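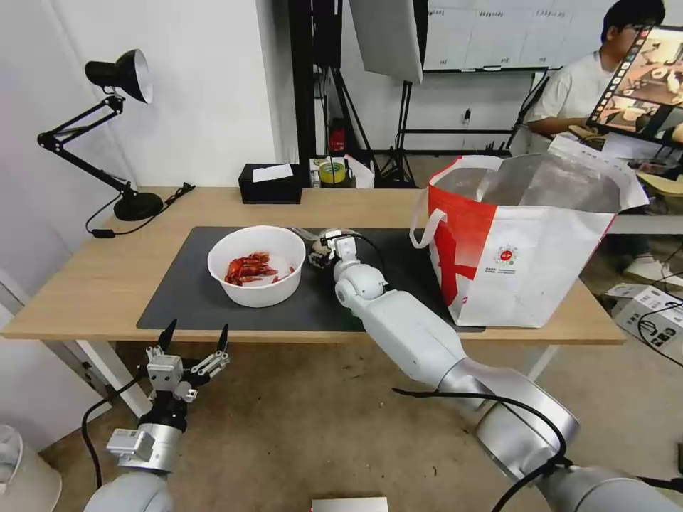 2. What we were trying to find out

Our project is on takeout lunch and what happens to it between the bag and the desk. Question from the proposal: can you unpack and eat a messy meal at a normal work desk and still have a usable desk after? We picked crayfish becuase it is the messiest thing anybody in the group eats on purpose.

Other groups did storage (Drenus) and dish washing (Gunness). Ours is Grellgate, the names were handed out, they don't mean anything.

3. Setup

One desk, light wood top, white legs. Dark gray mat over most of it. Lamp at the back left corner, tissue box along the back. We kept both there for every round, a desk with nothing on it would be cheating.

Food: cooked crayfish in a round white plastic bowl, plus a bun. Big insulated bag with the silver lining, stood on the right side.

Budget was 40 dollars per round and we went over twice. Shells and leftovers weighed on the kitchen scale, 1246 grams total for all the rounds. We did 9 rounds in December, all at lunch.

4. What we did each round

Bag on the right, handles up.
Bowl out first, onto the mat, left of the middle.
Bun out second, next to the bowl.
Eat. Tissues allowed, no gloves.
Clear up, wipe the mat, then check the bare wood.

5. Notes on the layout

Bowl near the middle worked better than bowl by the edge. In the first rounds we had it right at the front and shells went on the floor. Also the bag takes up way more room than you think – it wants a whole corner to itself. If it's half on the mat and half off it still stands fine, we stopped fussing about that.

The bun was the annoying part. It comes in a clear plastic bag and the loose ends get everywhere, in one round they went straight into the bowl.
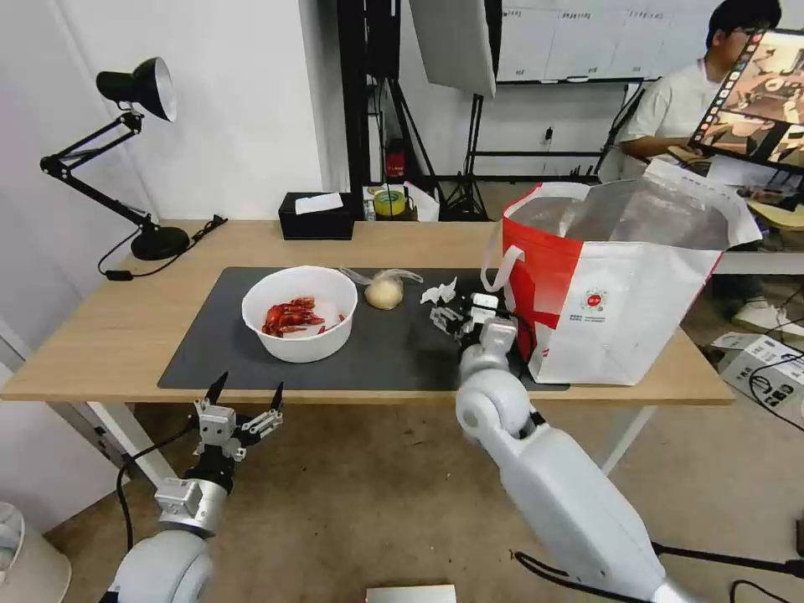

So from round five on we made a rule, plastic goes back in the big bag before anybody starts on the crayfish. Cleanup got shorter after that but we only timed the last 2 rounds properly so no graph, sorry.

Lamp cord – runs over the desk top and we wiped around it every time. Should of clipped it to the back. Ait Ali (the group after us) did that with theirs and had no trouble.

6. Results, short

Mat: sauce spots in most rounds, came off with water.
Wood: one sticky ring, from the bowl in round three.
Tissue box: too far back, you have to reach over the food with dirty hands. Move it to the side.

7. Still to do

Repeat with soup. Type up the weights table, its still on paper.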